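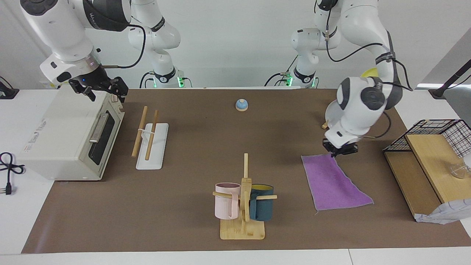

To: pamwood-dev
Subject: Re: [pamwood-dev] planner refuses starts after perception update, two arm cell
Date: March 3, 2022

Replying inline, short on time, arm is booked again after lunch. Quoting the original because the archive ate half of it.

> Upgraded Bedis to the current branch, left Pamwood where it was. Now the
> planner rejects the start state on most runs with "start in collision:
> right_gripper / oven_box". Nothing else changed in the scene file. The
> gripper is clear of the oven, I can see daylight under the fingers.
> Padding is at the default. Happens with the oven, never with the mugs.

OK so we get this too. Same layout more or less, oven at the left end of the mat with the door turned in toward the middle, right arm parked over the rear corner of it with the fingers pointing down. Left arm on the towel side never complains. Took me far too long to find because I was looking in the planner and the planner is fine.

What happens: new Bedis fits a box to the oven cluster and then grows it to cover every point in the cluster. Old one threw away the outer shell of points first. So now any stray depth return near the gripper gets swallowed by the oven, box gets taller, fingers are inside it, start state rejected. The planner is doing what it's told.

Check it yourself - dump the fitted boxes for a few cycles with both arms parked and look at the height of oven_box only. Ours wandered by 48 mm. Parked arms! Nothing moving.

> Is the self filter supposed to run before or after the clustering?

Before. But in the new branch it's only before if you launch both nodes from the same file. If you start the filter separately (we did, old habit) the cluster node subscribes to the raw cloud and doesn't say a word about it. There's one line in the log at debug level. I'd argue it should be an error, will open a ticket.

So first thing to try, before touching any padding:

1. Kill everything, launch from the combined file.
2. Confirm the cluster node is subscribed to cloud_filtered and not cloud_raw.
3. Clear the scene cache. It survives a restart, the old fat box will come straight back.
4. Plan from the parked pose for both arms, no goal, just the start check.

After that our rejections mostly went away. Not completly.

> Would you just turn collision checking off between gripper and oven?

Please don't. We had that pair in the allow list in August for a door opening demo and forgot it there. Planner then happily routed the wrist through the oven corner on an unrelated towel task. Stopped by the torque limit, no damage, but a bad afternoon. If you need contact with the handle, allow it for the one segment and take it back out when the segment ends. There's a scoped call for it now, the unscoped one ought to be removed imo.

What I did instead for the remaining rejections: the oven isn't clustered at all any more. It's a rigid box with a flat side, we have the dimensions, so I register it once at startup against the door and side faces and freeze it until someone hits reregister. Perception only does the stuff that really changes. Towel, mugs, chopsticks, bell.

Downside, obviously, if somebody bumps the oven the model is stale. There's a cheap check for that - compare the expected front face with the filtered cloud every 3 seconds and raise a flag if the residual goes over threshold. Flag blocks new plans, doesn't stop a running one. Not sure that's right. Opinions welcome.

Cord is a separate problem. The power cord coils on the table next to the oven and the cluster node sometimes glues it on, sometimes makes it its own object, sometimes drops it. I put a static keep-out over that patch at the table edge. Ugly. Works. The arm has no buisness there anyway.

> Also planning time doubled for the left arm. Related?

Don't think so. That one is the towel. New branch meshes anything flat as a full triangle mesh where it used to hand over a thin slab. Towel is lying spread out flat and still comes through as 2,000 triangles plus, all checked against every link. Set flat_as_slab to true. Only switch it off for the fold itself, when you want the edges.

Related and more annoying: mug tree. Two mugs hanging either side of the post, close to it, and Bedis merges mugs and post into one lump unless you drop the cluster distance. Drop it too far and the pegs break off as their own objects. We ended up at 13 mm and it holds, with our camera height. Yours will differ, don't copy the number blindly. Color helps, the teal one and the pink one separate well from the wood if you weight it in.

Chopsticks I have no answer for. Two thin sticks lying across a holder with a white band looped round both of them, and they come out as one object, or nothing. For now the grasp is planned from the holder pose plus an offset. If anyone on the list has a line detector that plays nice with the Grullodow driver please post it, even if it's a mess.

Things still open on our side:

- oven_box and the frozen model both show up in the scene if you reload the config without a restart. Duplicate names, planner takes whichever comes first.
- Dark glass door. Depth returns on it are bad, lots of holes, so the residual check has to mask it and use only the white parts around it. Mask is hand drawn atm.
- Rack at the right end runs out of the camera view, so the model of it stops where the picture stops. Left arm thinks it has free space past there. I extended the box by hand. Same trick as the cord.
- Nothing tested with the Rüegg wrist camera yet. It's in the config but commented out.

Patch for the startup registration is on the cell-static branch, against Pamwood head. Three files, the third is only the launch change. Needs the combined launch or it does nothing, see above. Comments on the branch or here, either is fine, but please include the box dump with any "start in collision" report, otherwise we're all guessing.

Will look at the duplicate name thing tonight if the cell is free.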